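Finishes Workshop, Notebook 2
Thursday, entered 4:30 p.m.
Subject: Limewash trials on old plaster, Lorutby house

Purpose of this entry: to record the second round of limewash trials, the condition of the sample boards, and the points to be settled before the client visit in July. The first round is written up at the front of this notebook and is not repeated.

The Lorutby rooms are to be finished in a single range of grays and dull pinks, with no gloss anywhere.
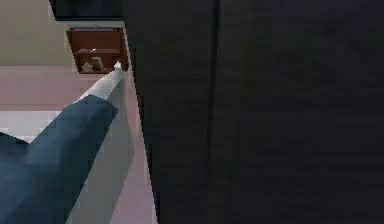
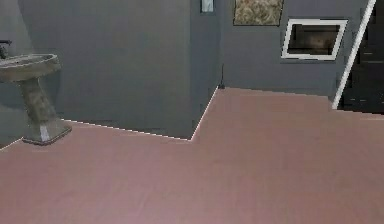
Dark gray paneling in the first, pink floor and gray walls in the second.

Materials. The lime putty is from the Mertens tub opened last month. It was sieved twice and let down with clean water to the thickness of whole milk. The pigment is the Arnex earth range, weighed dry and soaked overnight before mixing. The Prestitz casein binder was used on one half of each board only. The other half was left as plain limewash so that the two can be compared side by side.

Boards. A total of 22 boards were prepared with the same lime plaster and left to cure on the north rack. Each was misted before the first coat. Boards 1 through 8 carry the light gray, 9 through 16 the dark gray, and the remainder the pink. Two of the pink boards had been keyed too deeply with the float and show the scratch pattern through three coats. They are kept on the rack but should not be shown to the client.

Light gray. Satisfactory. Coverage was thin after the first coat, as expected, and even after the third. The plain side dries a little chalky and comes off on a dark cloth with light rubbing. The casein side does not. The difference in color between the two sides is slight, and would not be noticed across a room.

Dark gray. Not yet acceptable. The pigment load needed for this depth is near the limit of what the lime will hold, and the plain side powders badly. The casein side holds, but lap marks are plain to see wherever the brush returned to an edge that had begun to set. Board 12 was done with two people working toward each other and is the best of the group. It is suggested that the dark gray be moved to a mineral silicate paint and that limewash be kept for the two lighter colors. The cost of this change has not been worked out.

Pink. The batch mixed on Monday was too warm. A small addition of black brought it down to a dusty shade close to the approved chip, but the correction was made by eye and the amount was not written down at the time. It must be repeated with the scale. Until then no figure for the pink should be given to the site.

Rub test. Carried out with a folded cotton pad under the small weight, 104 strokes per board, which is the count used in the earlier round. The results are on the sheet taped inside the back cover. Please do not remove the sheet from the book - the copy from the first round has still not been found.

Drying. The heater at the far end of the shop was left on overnight and the boards nearest to it dried too fast. Fine cracking is present on boards 6 and 7. These will be scrubbed back and recoated with the heater off and damp sacking hung in front of the rack.

Stock. The budget for pigment and binder on this job is 3,000, and the Arnex order has not yet been charged against it. One unopened tub of putty is left. The wide block brushes need to be washed in clean water and hung, bristles down. Three were found standing in the bucket this morning and one of them is past use.

To do:
Remix pink by weight, record the black addition.
Scrub back and recoat boards 6 and 7.
Ask Prestitz for the shelf life of the mixed casein. The Wednesday batch had a sour smell by the following noon and was thrown out.
Price silicate paint for the dark gray.
Check whether the Lorutby hallway plaster contains gypsum. If it does, the adhesion results above do not apply to that wall and a separate patch will have to be done on site.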